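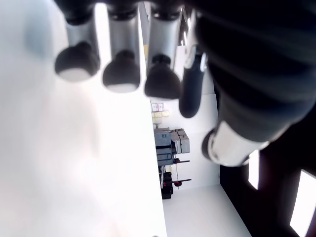
I fold all my own poetry chapbooks at home, and after the last run of 50 I finally have a system that doesn't leave me with inky smudges on every second cover. Fold one sheet at a time, grain running with the spine, and press from the middle out. Bare fingers drag on fresh ink, so I wear rubber finger cones from the stationery drawer. Pale pads on dark fingertips, like the two on the left, are about the look I end up with once I've stuck felt dots on mine (felt glides, rubber grabs, and you want a bit of both!). Lorraine Greenwood swears by the back of a teaspoon for the crease and her folds are sharper than mine, so try that too.

Clear a proper surface before you collate. I lay the pages out in reading order and walk along picking them up, and I keep a dinner plate next to me for the needle, the thread and the bulldog clips. It has a rim, so nothing rolls off onto the floor.
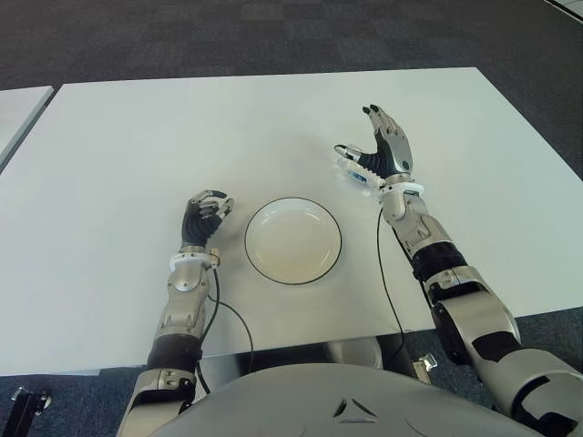 Sewing the spine

Three holes is plenty for a thin book. Poke them with an awl over an old phone book, start in the middle hole from the inside, and leave a good long tail. Wax your thread! I skipped it last December and spent a whole evening picking out knots. My Flillimlow had 22 poems in it and still sat flat with three holes, though I did leave the lot under the big dictionary overnight.

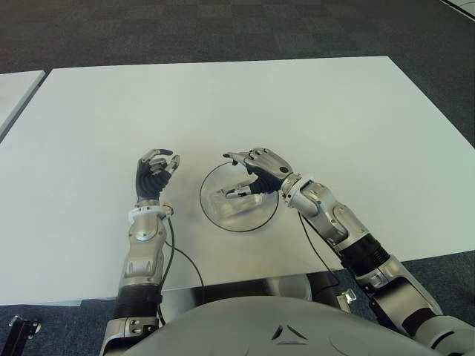
Light grey-white tabletop, dark grey carpet.

Trim last, with a new blade and a steel ruler, and colour the cut edge if you're feeling fancy. Nga La uses cold tea.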